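Workbench notebook, chores project – June

Picking up where I left off before tea. The list of chores on the wall has got longer again. Somebody has added "match socks" and underlined it twice, and underneath that "empty the dishwasher (all of it, including the top rack)". I love this list. Every item on it is something a ten-year-old can do while complaining, and every item on it is a proper puzzle for a machine.

Tidying is what I want to write about, though, as that is where I've been spending my evenings. Pick up the thing, put it where it lives. Before any of that you have to get a pair of jaws down to a table without scraping the varnish, and get them open wide enough, and I had never given that a thought until I started doing this work.

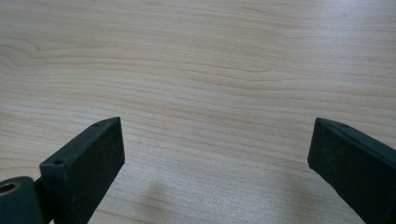 Notes by Yakubu Ibrahim
Bench 2, entered 16:30, comments in the margin by Lorcan

Wood grain first. Our old finder, the one we called Kavanagh, was hopeless on pale wood. It saw edges in the grain and got very excited about them. Give it a plain grey mat and it was a champion; give it a nice kitchen table and it wanted to pick up the knots. Onora is so much better at this! I ran it over the stored set last night, 3,155 stills, and went through the misses by hand with a pot of coffee. It made 17 false finds on bare wood in the whole lot. I checked that number again because I didn't believe it.

The misses that are left are mostly pale things on pale tables. White on cream with soft light coming down is a rotten combination, and a kitchen is full of it: eggs, saucers, garlic, the cap off the milk. Lorcan reckons we should lean on the shadow where the object meets the wood. I think he's right but I'd like to see it work under a window as well as under our lamps.

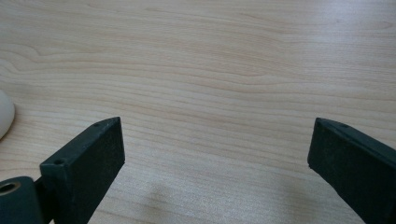
The other half of it is knowing when to start closing. People do this without looking. You reach for an egg and your fingers are already the right distance apart, and they slow down before they touch. Flat jaws have two faces and no fingertips, so on anything round you get a small patch of contact each side and that's your lot. Close off-centre and the thing rolls. Lorcan's margin note says "then chase it like the rest of us do", and fair enough, chasing is a skill too – I'd be delighted with a machine that could drop something, notice, and go after it.

I had a long talk with the Toluten people on the phone about this. They do shop-floor work, sorting castings into bins, and their view is that the chore is nearly solved if you're allowed to bolt everything down. Same bin, same height, same part, all day. I believe them. But a kitchen has no bolts in it and my mother moves the fruit bowl every time she wipes the table. That's the bit I find exciting, the sheer untidiness of a house.

Things I'd say a machine can do now, on a good day: lift one firm object off a clear table and put it in an open container. Wipe a flat surface, if you don't mind the corners. Carry a cup that isn't full.

Things I wouldn't let it near yet: anything in a drawer with other things on top of it. Fitted sheets. A real egg, if I wanted the egg afterwards.
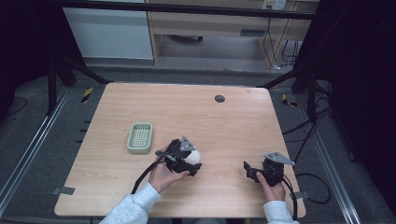 Putting down deserves as much care as picking up and gets about a tenth of the attention. A basket has a rim, and the jaws have to clear it going in, open without knocking the side, and come out again. I go in high and let the wrist do the last bit. Lorcan goes in low from the side and is quicker, and we argued over which is the better habit to teach. For now we keep both and mark which is which in the log.

Two hands is the next thing. Most chores want one to steady and one to work, and I keep catching myself at home doing it: holding the loaf, holding the pan, holding the bag open. The Grerkimska planner treats the two sides as separate jobs that mustn't collide, and I'd like to see it treat them as one job. Have asked for the newer build.

To do:
Rerun the 17 with the lamps turned down, then by the window.
Set the closing speed to 30 in the config and leave it alone for a bit (Lorcan, this means you).
Find something squashy for the next round. Bread rolls?
Answer whoever wrote "match socks". Yes please, but after the basket.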